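Movari Peripherals Packing Group
Minutes of the April meeting, second floor meeting room, 2:30 p.m.

Present: Panagiotis Ionescu (chair), Takeshi Aoki, Hrvoje Dumitrescu, Nam-gil Ok (minutes)
Apologies: Hollis Dunleavy

1. Minutes of the previous meeting
Accepted with one correction. Under item 4, "Dreswood" should read "Sitero". Dreswood supplies the cartons only and has no part in the cord ties.

2. Mouse boxes
T. Aoki reported on the small mailer box with the flip lid. The March run was 1,084 boxes. Of these, 91 were opened again at the check station. The most common fault was the cord lying across the mouse, which holds the lid up along the front. The second was a leaflet folded at one corner.

Current order of packing is leaflet flat on the floor of the box, mouse on the leaflet, cord last.

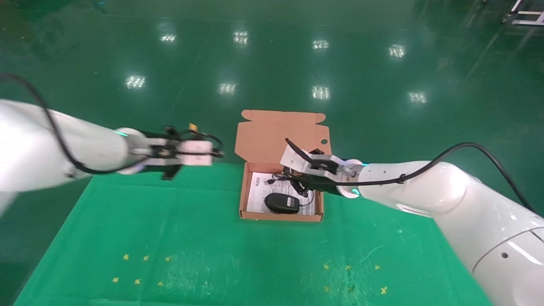
H. Dumitrescu asked whether the cord should go in before the mouse. T. Aoki had tried this on 8 boxes and found that the mouse then sat at an angle. The order stays as it is. The cord is to go at the end of the box away from the buttons, and no part of it is to pass under the mouse.

The leaflet is to be placed with the first page up. P. Ionescu noted that the sheet from the new printer is slightly stiffer and lifts at the edges until the mouse is on it. No change to the paper is proposed.

Action: T. Aoki to rewrite step 3 of the packing sheet.

3. Separate cables
Stock stands at 1,521. Cables are folded in long loops and tied once at the middle. A second tie was discussed and turned down on cost. H. Dumitrescu said that ties set too near one end let the loops open during handling, and the cable then has to be folded again by hand. Sitero has been asked for a price on a wider tie. No reply yet.

The connector is to be left clear of the tie so that it can be checked without undoing the bundle.
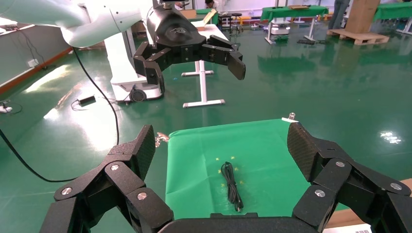 Loops should be even in length. N. Ok asked for a limit in the packing sheet. It was agreed to set one after the wider tie has been tried, and to leave the wording "even by eye" until then.

4. Work surface
Green cloth to remain in use. Black cords are easy to see against it and the finish of the mouse is not marked. The cloth creases and should be pulled flat and clipped at the corners before work starts. P. Ionescu has a quote from Papadopoulos for a heavier cloth in the same color. Held over until H. Dunleavy is present.

5. Other business
Labels: two rolls from the last delivery do not stick well to brown card. H. Dumitrescu to return them.
The check station log is to be filled in by box number and not by time of day.

Next meeting in May, same room. Meeting closed at 3:25 p.m.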